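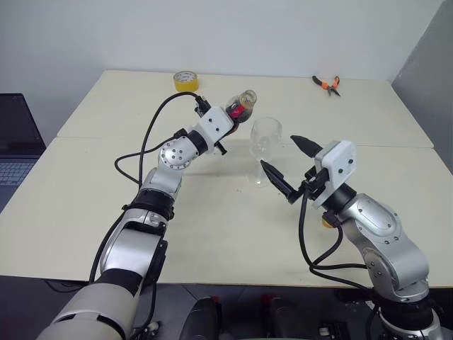
Home | Issues | Authors | Contact
Roksolana Prokopenko – 2019-12-15
Last updated: December

3. Seating and noise in shared study rooms

We surveyed 192 students who used the reading rooms at Dralach and Gomance during the fall term. Of these, 86 said they chose a seat mainly by how quiet it was. Distance from the door came second, and access to an outlet third. Sound levels were logged for 20 days with the Fitell meter, placed at seated ear height. 

Students who worked in groups gave different answers. They wanted room to spread out papers and put up with more talking nearby. Mykhailiuk reports the same split for evening users – though that study left out weekends. We return to opening hours in Section 4.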